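Wadholm Public Library
Notes for Cardholders

Changes to Study Room Reservations

The Wadholm Public Library will introduce a revised reservation policy for its study and project rooms in February. The policy was approved by the Board of Trustees on the recommendation of Library Director Setareh Shokri and applies to both the Main Library and the Stamville Branch.

Cardholders may reserve a room for up to six hours in a calendar month. Reservations may be made at the service desk or by telephone and will be held for 20 minutes past the scheduled start. Rooms not claimed by that time will be released to the next party on the waiting list.

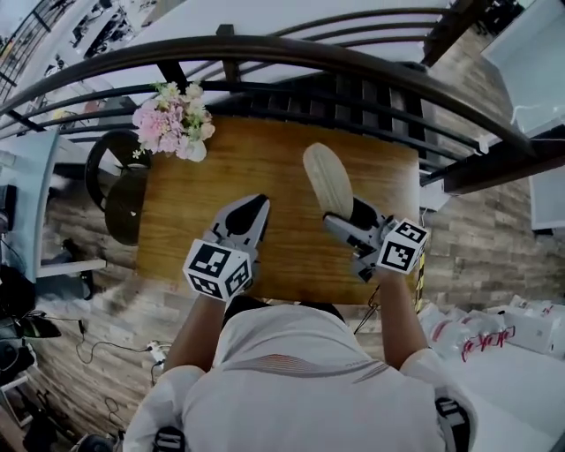 At work at a wooden table.

Organizations that hold a standing reservation must renew it in writing each year. Renewal forms should be returned to Yasaman Jalali, Head of Public Services. Groups wishing to serve light refreshments must state this on the form. Furniture may be moved within a room but must be returned to its original position before departure.

The Board also wishes to acknowledge a gift of $1,000 from the family of Elfriede Camenzind, a former trustee. The gift will be applied to new shelving in the local history collection at Stamville.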